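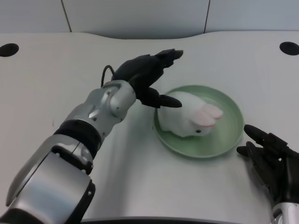
**Wirnstead Soccer Club, June meeting**

Start 7:10 p.m. Chair: Nimal Seneviratne. Minutes: Asif Rind.

**1. Gate numbers**

Average home crowd was 187, against a budget of 202. The chair called this "close enough." Asif asked what it was close enough to, as the bar takings were down too. No answer recorded. 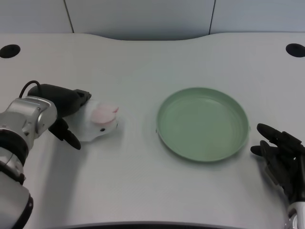
*Tabletop and wall panels.*

**2. Groundshare with Dultetholm**

Dultetholm want 10 dates on our field next season. Their letter promises to "help with upkeep" but gives no amount. We heard the same from Bavora and ended up reseeding both goalmouths ourselves. Nimal to get a figure in writing before anyone says yes.
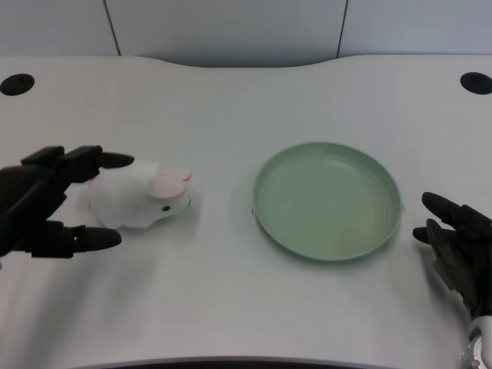
Asif added that 10 dates would leave the reserves playing away until October, and the letter skips over that as well.

**3. Howlader Cup**

Entry form is in. Organizers say 13 teams have signed up. They said that last year and we had a bye in two rounds. Agreed to enter, but not to pay for the bus until the draw is out.

**4. Any other business**

New nets: still on order, supposedly.

Closed 8:25 p.m.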